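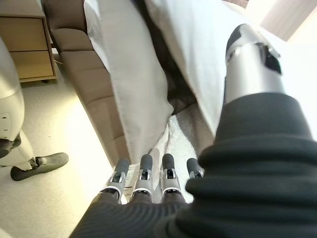
Gray knuckles, charcoal fingertips and a ribbed black sleeve.

KIVSTEAD, Tuesday, July 24, 2018 - I'm Constanza Alarcón, I run the Skendley night bus, and I've got good news for everyone who has ever missed the last ride home. We're adding two new routes! Starting in December, the Bosum line will run until 2 a.m. on Fridays and Saturdays, and the Testa line will finally stop at the hospital (yes, the front door, not the parking lot down the hill).

You asked for this, loudly. We got 2,921 replies to our spring rider survey, and 2,425 of them wanted later buses. I read a lot of those myself, mostly on the bus.

"My shift ends at midnight and the walk is long," says Peninah Kashindye, a nurse who rides with us most weeks. "I'll be on that first bus."

Fares stay the same, and your old pass still works. Baltasar Villalba is drawing up the new timetable now - please be nice to him about the Sunday gaps, he knows.

Press contact: Facundo Cisternas, Skendley press desk, Kivstead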